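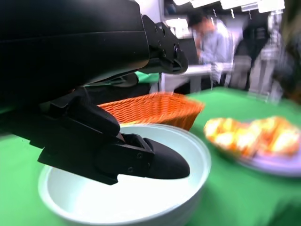 Thread: Wrist view blur and bowl pickups — drop the episodes or keep them?

lkern_77
Tabletop set, teleoperated, green cloth, white bowl, orange basket, plate of mixed pieces. We have 1,073 episodes from the Kavley station. My filter flags any episode where the wrist camera smears during approach. On bowl episodes that removes 38 percent. Is it worth keeping them?

ostrava_m
Keep them. The policy will see the same blur at run time. If you train on sharp frames only, the first fast approach is out of distribution.

lkern_77
That assumes the policy moves as fast as the operator. Ours is capped at a lower joint speed, so the blur it sees is milder.

Mercy Mushi
I ran the Surkach collection until June and would split this differently. Blur on the background costs you little. Blur on the fingertip or the bowl rim during the last 2 seconds before contact costs a lot. Crop to the fingertip region and score sharpness there. Whole-image scores punish you for people and ceiling lights behind the table.
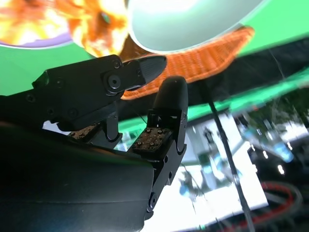 Second thing to check is wrist orientation. If operators roll the wrist a long way between grasps, the camera sees the bowl and basket from odd angles with most of the table out of view. Keep those segments, but log the joint state at full rate so the model has something else to rely on.

ostrava_m
Disagree on the second point. Large rolls are mostly operator habit. In our Laizer set we trimmed them and the grasp rate on rims went up.

Mercy Mushi
How many operators?

ostrava_m
7.

Mercy Mushi
Then you may have trimmed one person's style. I would compare per operator before calling it a general result.

ostrava_m
Fair. I have operator IDs in the metadata and can rerun it.

lkern_77
Rescored with the fingertip crop. Far fewer bowl episodes flagged, and the ones left are bad on inspection. Leaving the rolls in for now. The Prorkine loader drops joint state to image rate by default — set it by hand if you use it.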